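Community > Galleries > Round Table Clear-Up

The Round Table After Morning Tea

Our neighbourhood centre at Narkwood has a small room with one round table, and everybody uses it. People have tea, they wrap fruit for the Grudevitz hamper drive, they play games on the marked cloth. Afterwards the table is full of small things, and in July we started to keep a gallery of our clear-ups. It now has 42 pages, and this is one of the small ones.

The cloth is the blue speckled one, with the lines for the floor-games group. It was a gift from Manolakis Fabrics, who gave us two of the same colour. I like it very much, but small clear plastic pieces are difficult to find on it, so please look twice.

Our sorting is simple. Drink cans go to the Otunier depot, foam fruit nets are kept for the next hampers, and tissues go in the bin. Cartons have their own bag. Jars with a good lid stay on our shelf, where we have place for up to 70.
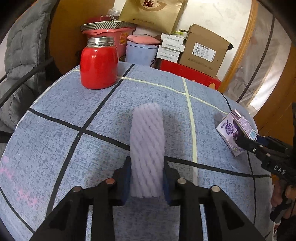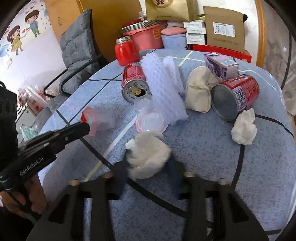

Fruit nets in both photos, with the purple drink carton and the red jar in the first one, and the red cans and the crumpled tissue in the second.

The foam nets are my favourite thing to save. They weigh nothing and they fit inside each other, and a pear travels very well in one. Please don't flatten them under the heavy boxes, they do not come back to their shape so nicely.

If you can help with the next clear-up, write your name on the sheet by the door. Bring your own apron if you have one.

Comments

We use the fruit nets around Christmas baubles, works a treat. Do you have any spare?

Is the red jar free to a good home? I have chutney coming and no jars left!

Please remind people to empty the cans before they go in the bag. My car boot still smells of cola.

Lovely colour, that cloth. My mum had a tablecloth nearly the same.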